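News > Press Releases > Community and Learning

Brinville's toy library reopens in larger rooms, with evening hours for working families

Brinville Toy Library is very happy to announce that it has reopened its doors in new rooms above the Vosus Arcade, after a long winter of packing, painting, carrying boxes up two flights of stairs and drinking a great deal of tea. Families who have borrowed from us over the years will find all their old favourites on the shelves, along with 129 new toys, games and puzzles chosen over the past few months with plenty of advice from the children who will be taking them home.

The library lends toys in much the same way that any other library lends books. A household joins, picks out what it would like, keeps it for three weeks and then brings it back so that another family can have a turn. Membership costs £2 a month for each household, however many children there are in it, and grandparents and childminders are every bit as welcome to join as parents. Anyone who finds the fee difficult is warmly invited to have a quiet word at the desk, where a free membership can be arranged on the spot and without any forms.

The old premises on Wasetti Street served us well and we were sorry to leave them, but they had become a terrible squeeze. On wet afternoons the pushchairs went all the way back to the front step, and the larger items (the play kitchen, the balance beams, the much-loved wooden farm) had to live in a store across the yard, where few people ever thought to ask for them. The new rooms bring everything together under one roof, and there is a lift, a proper baby-changing room and a carpeted corner where the very youngest can try things out while their grown-ups choose.

"I have been looking forward to this for so long that I hardly slept the night before we opened," said Eimear Cronin, who manages the library. "Children grow out of things so quickly, and toys are dear, and cupboards are only so big. It has always seemed to me a lovely thing that a train set can make one little boy happy in February and then go off and do the same for somebody else in the spring. We have families borrowing now whose parents came to us when they were small themselves, and I still recognise some of the jigsaws they had!"

One of the changes we are most pleased about is the new late opening. Many parents told us that they simply could not reach us before we closed, so on two evenings a week the library will now stay open until 7.30pm, with the lights on and the kettle warm. The evenings will be looked after by Ye-ji Gil, who joins us from the children's department of a neighbouring library and brings with her a real fondness for board games.

"Older children sometimes feel that a toy library isn't for them any more, and I would dearly love to change their minds," said Ye-ji Gil. "We have strategy games, card games, marble runs and some fiendish puzzles that I have not managed to finish myself. Come along after school or after supper, sit down and have a go, and if you like it you can take it home."

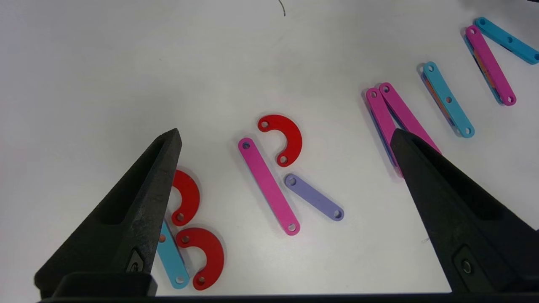 Building and Making

The building and making shelves have grown more than any other part of the collection, and they now hold 61 sets for children of all ages. There are chunky blocks for toddlers, gear and pulley sets, and flat, brightly coloured plastic linkage pieces, curved and straight, with small round holes in them. Each set goes out in a drawstring bag with a picture card of its contents, and if a piece goes astray at home please don't worry, just tell us when you bring the bag back and we will do our best to find a spare.

The move was paid for by a spring appeal, by a generous gift from Ji Joinery, which also built the new shelving, and by a great many cake stalls. To say thank you, the library is offering the first 50 households to join in the new rooms three months of membership free of charge. Existing members need do nothing at all, as their cards will work just as before.

New members should bring something with their address on it. Donations of toys in good condition are gladly received at the desk during opening hours, though we are not able to take soft toys or anything that plugs into the wall.

Press enquiries: Eimear Cronin, Manager, Brinville Toy Library, Vosus Arcade, Brinville.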